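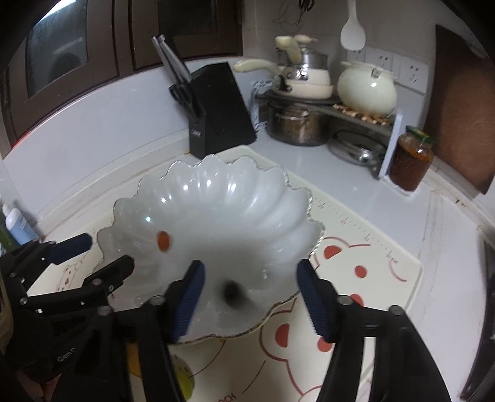

Our club at Drorkilcombe has signed up for the household round at Pinditz this August, and I would like someone outside the club to tell me whether the plan makes sense, as I'm the only one in the room who thinks it might not. The plan is that students walk around with a pair of hand-held grippers doing kitchen chores, the cameras on the grippers record it all, and Velari (the training package the club picked, before my time) turns the recordings into something a pair of arms can run. So most of what we do on club nights is housework. One job is picking up a glass bowl with a wavy rim off a bear-face placemat, one finger pad on the inside of the left wall and the other on the inside of the right, and we have done it so often that I see those bears when I close my eyes. We have 431 recordings of the bowl job. After the bad ones were thrown out there are 231. Everyone else on the team looks at that and sees a pile of data. I look at it and see one bowl.

The officers' answer is always that more data fixes it. Does it? I'm a second year in mechanical, I can read a torque curve, I don't know learning. Be blunt.

gearlash
Posted June 2023 in Student Teams and Clubs

saltbox_dan

Blunt, then. 231 good demos of one bowl on one mat on one counter will get you a policy that is decent at that bowl on that mat on that counter. Slide the mat over by a hand's width and you'll find out how decent. What do the rules say about objects? If the household round lets you bring your own, you're less doomed than you sound.

gearlash

The rules say the judges supply the objects. There are 9 tasks on the sheet and "lift and place a bowl or dish" is one of them. It does not say what bowl. I have raised this at two meetings.

mopboy

I'm on the same team so let me give the other side before this turns into a pile-on. The bowl is the first task, it was never meant to be the only one. We picked clear glass on purpose since it's the worst thing you can ask a camera to find. If the arms can do glass they can do a cereal bowl. Also we record in kitchens people live in, with the knife block and the sauce jar and the pots all sitting where they normally sit, and that clutter is good for training. gearlash knows all this.

gearlash

I know it's been said. I don't know that it's been tested. "If it can do glass it can do anything" is something we tell each other. The clutter argument would be stronger if the clutter moved. Same knife block, same scissors in the side of it, same rack of pots. What's to stop the thing from learning "go to the spot a bit in front of the knife block"?

torquewrench_annie

gearlash is right about the background and mopboy is right about glass being hard, but "hard" and "useful" are two separate things. Our team did a clear tumbler for most of a semester for the same reason you give. It did okay. Then we handed it a blue plastic cup and it went for the handle of a spoon that was lying next to it. My guess was that it had been keying on glare from the ceiling light. Never proved it.

What I'd ask about is the grip. You're going in over the rim and pressing from the inside? With scallops? A bowl that flares like that gives the pads a slope to slide up.

mopboy

Pads on the inner walls, yes. They're ridged rubber and they hold fine on a straight lift if you go slow. A pinch on one side of the rim tips the bowl and then whatever is in it goes everywhere.

torquewrench_annie

Holds fine in a person's hand, you mean. A person feels it start to go and adjusts without thinking about it. None of that ends up in the video. The arm copies the motion you made and has no idea why you made it. I would bet money a fair share of your 231 have a little save in the middle that you don't remember doing.

gearlash

This is the thing I could not put into words at the meeting, thank you. I scrubbed through a few of mine tonight and there is a wobble-and-correct in more of them than I'd like. They were all marked good.

pelican_brief_case

Unpopular opinion from a former judge (other event, so no inside dirt on Pinditz). I've watched plenty of teams run the learned approach and plenty run a camera, a table height and a hard-coded reach. The second kind is boring and finishes. Students love the first kind because there's always another batch to record and recording feels like work. Ask your officers how many hours the club has spent recording and how many it has spent running the arms. If they have to go look it up you have your answer.

mopboy

We don't have the arms full time. They're in the Rampersad lab and we get them for 2 evenings a month, and that's the whole point of hand-held grippers. You can collect in somebody's kitchen without booking anything. What would you like us to do on the other nights, sit there?

pelican_brief_case

Write down what you'd expect the arms to do and check it on those evenings. What did you do with the last one?

mopboy

Calibration, mostly.

pelican_brief_case

And the one before that?

mopboy

ok I see where this is going

saltbox_dan

Don't bully the man, everybody's last evening was calibration.

gearlash, something you can do without any arm time: hold out by kitchen. Train on all your kitchens but one, then look at the predicted motion on the one you left out. It isn't a real test of grasping but if the predicted path wanders off toward the pots you'll know before August. How many kitchens do you have for the bowl?

gearlash

For the bowl? One.

saltbox_dan

Oh.

quietservo

Going to disagree with most of the thread. I did a project like this as a freshman and our bowl (ours was enamel) never got past half the runs at the event. I still learned more from it than from the hard-coded arm I built the year after, which placed. It's a club. If they want to chase the hard version, let them. The mistake I'd worry about is telling the new members it's going to work.

gearlash

I'd be fine with that if that's what we were telling them. The signup poster says "teach a robot to do your dishes." We have not washed a dish.

torquewrench_annie

Cheap fixes in the order I'd do them. Ditch the placemat for half your sessions. It has a printed ruler along one edge and big red bear heads all over it, and there could hardly be a better landmark for a network to cheat with. Borrow other bowls, different sizes, at least one you can't see through. Change who holds the grippers. And keep the old set the way it is, don't delete it, so you can compare.

mopboy

The mat's there so we can put the bowl back in the same place each time. That was a decision.

torquewrench_annie

I believe you. I'd undo it.

mopboy

Fine, I'll bring it up. I still think the glass was a good call and I still think Velari copes with background better than people here give it credit for. I'll run the other bowls and post numbers, and if they're good I want an apology from the retired judge.

pelican_brief_case

You can have it in writing. Post the bad runs too.

gearlash

I've got access to a second kitchen from this week, dark counter, ugly light, no bears. We'll start there with a mixing bowl and a soup plate. My prediction, so it's on record: the model we have now misses the soup plate every time. I'll update after the next arm evening, assuming it isn't calibration.

quietservo

Putting me down for "touches it once by accident."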